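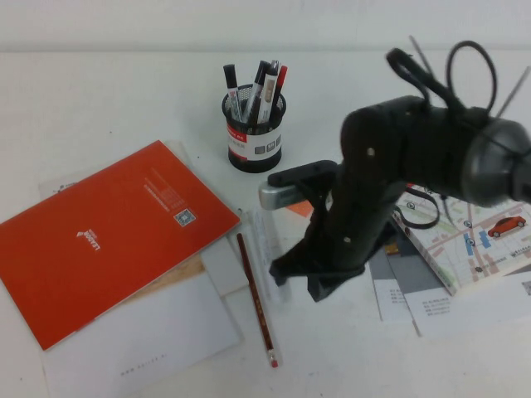 Figure 3. The follower arm over the desk task, with the pen holder at the back and the map brochure under the arm.

3.2 Collecting the demonstrations

I'll be upfront that our first go at this was a bit of a mess. We started out with hand guiding, where you grab the arm and walk it through the job yourself, and my own hands kept getting in the way of the paper! So we moved to remote control for everything reported in this section. The operator moves a small leader arm at a second table and the follower (Figure 3) copies it, joint for joint, over the desk clutter.

And clutter is the whole point. A tidy desk is easy, but ours had a notebook, loose sheets, a folded map, a pencil, a clear ruler and a cup of markers all sharing the one surface. I wanted the kind of mess I'd find at home (my partner will back me up on this). We laid things out again before each demonstration, changing the angles and letting papers overlap however they fell.

Liam Hebden and I recorded 572 demonstrations between us, and I threw out 40 of them, mostly ones where the gripper closed on two sheets at once or the operator just got lost. Each person worked in blocks of 18, then had a 10 minute break. Before the breaks came in, you could see people getting tired in the data – the joint paths went wobbly and the gripper dithered over the target.

Flat things were by far the hardest to teach. With a marker you come down from above and close, easy. With a brochure you've got to nudge an edge up first, and everybody has their own favourite way of doing that. Liam slides it to the table edge, I pinch at the fold. We kept both styles in the Tamus set and didn't label them, which comes back to bite us in Section 4.

Contact: Trornotano Manipulation Group | Copyright Trornotano | Back to top

Related items
Volex: a low-cost leader arm for desk work
Chrysikopoulos: sorting paper by touch
Tamus: data notes and known faults

Last updated: Sunday, November 8, 2020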